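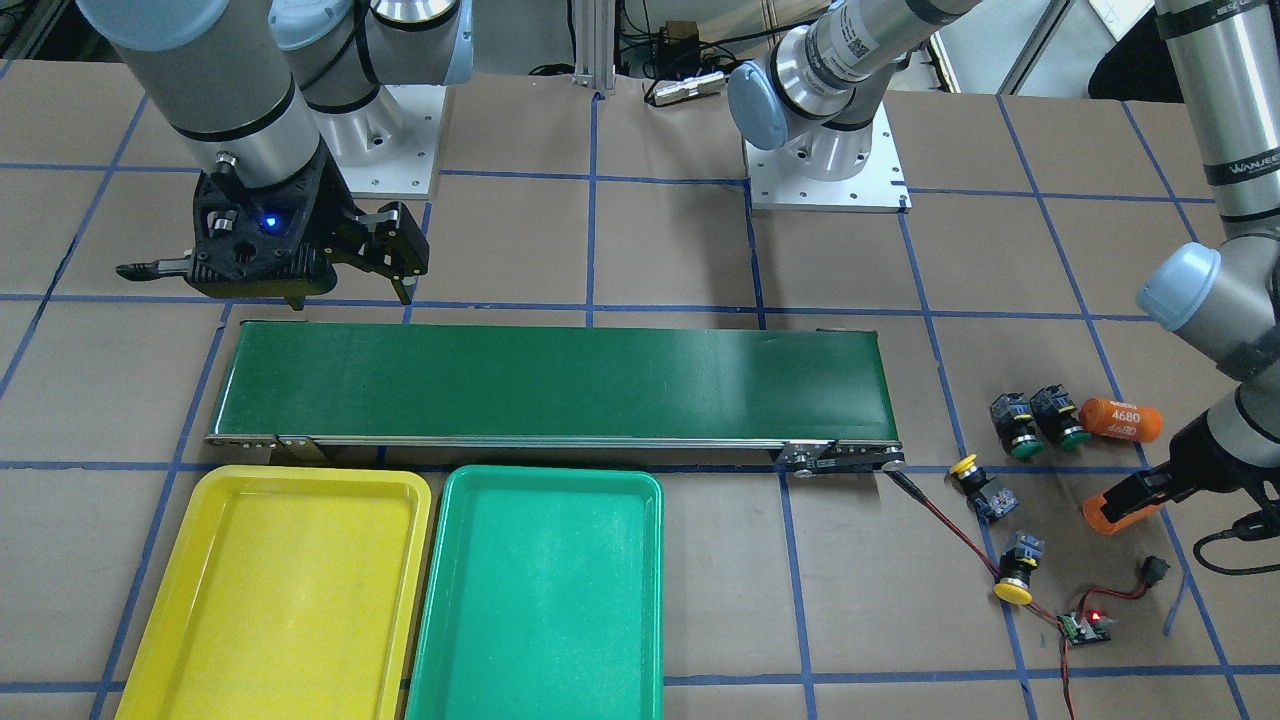 Tip the lot into one jar and be done with it, a reader wrote after our last piece on workbenches, because life is too short to give every washer its own bedroom. I've kept that letter pinned over my bench for most of the winter. I have more sympathy with it than I'd like, having now spent a good part of the cold months trying out other people's systems for sorting small bits and pieces.

The fashion at the moment is for the laid-out bench. You cover the top in paper, rule it off with coloured tape, set out your trays and give everything a zone. Fancier versions add a little conveyor belt, so the work travels to you. A brown top with blue tape lines and a green belt running across it does look terribly organised, I'll grant that, even with a scatter of bits still sitting off the right-hand end.

Let's start with the paper, which I had down as decoration. I was wrong about that. Brown paper is cheap, dull and flat, and a dull colour shows up a dropped screw far better than my old bench top, which is the colour of a dropped screw. You can write on it. When it gets filthy you peel it off and put down another sheet, provided you haven't stuck down so much tape that the whole thing comes away in ribbons.

The tape is where I part company with the enthusiasts. Blue lines make big tidy rectangles, and for the first afternoon I kept to mine. By the end of the week I had a mug in one, a tape measure lying across three others and a heap of unsorted fixings in the one marked for finished work. A line of tape has no sides. It won't stop anything rolling, and it relies entirely on the good behaviour of the person who put it there. I pulled up most of mine and kept a single square near the front, for whatever I'm working on at the time.

Trays do have sides, and I think trays are the whole trick. The Altau ones I bought have a raised rim and come in a stack of four, each a different colour. I was sniffy about the colours. A yellow tray beside a mint-green one looks like something out of a kindergarten, but you only have to learn once that yellow means keep, and after that your hands know it. Two trays out at a time is plenty. With all four on the bench I began inventing categories to fill them, and "possibly useful brackets" isn't a category, it's a way of putting off a trip to the tip.

Then there's the belt. Wieser sells a benchtop one for $411, and I borrowed it for the month of August with every intention of being rude about it. It's a pleasant thing to own for an evening. You load one end, the parts come along at a stroll, and you pick off what you want into the trays in front. My trouble was the loading. Somebody has to put those parts on the belt, and at my place that was also the person taking them off. I timed a mixed tub both ways. By hand, straight from tub to tray, it took 24 minutes. With the belt it took 30, and I had a lead trailing across the bench that caught my sleeve twice.

People with two pairs of hands at the bench may do better, and so might anyone checking the same part over and over for faults. For a household tub of odds and ends I can't see it. It also eats a strip right across the middle of the bench, the strip you'd otherwise be working on.

The Druken drawer cabinet fared better, mostly by staying on the wall. Its drawers are shallow and the labels slide in without glue. The catch is that you have to sort before you can fill it, and the brochure skips over that bit. Virent's answer is a magnetic mat, which grabs the steel screws and ignores the brass ones. I ended up sorting by metal, and I have never once needed to look for something by metal.

So the jar, then. I tried it for a fortnight to be fair to my correspondent, and it's wonderful until the day you want a particular hinge screw and have to pour the jar out to find it. Into what, though? I used the yellow tray.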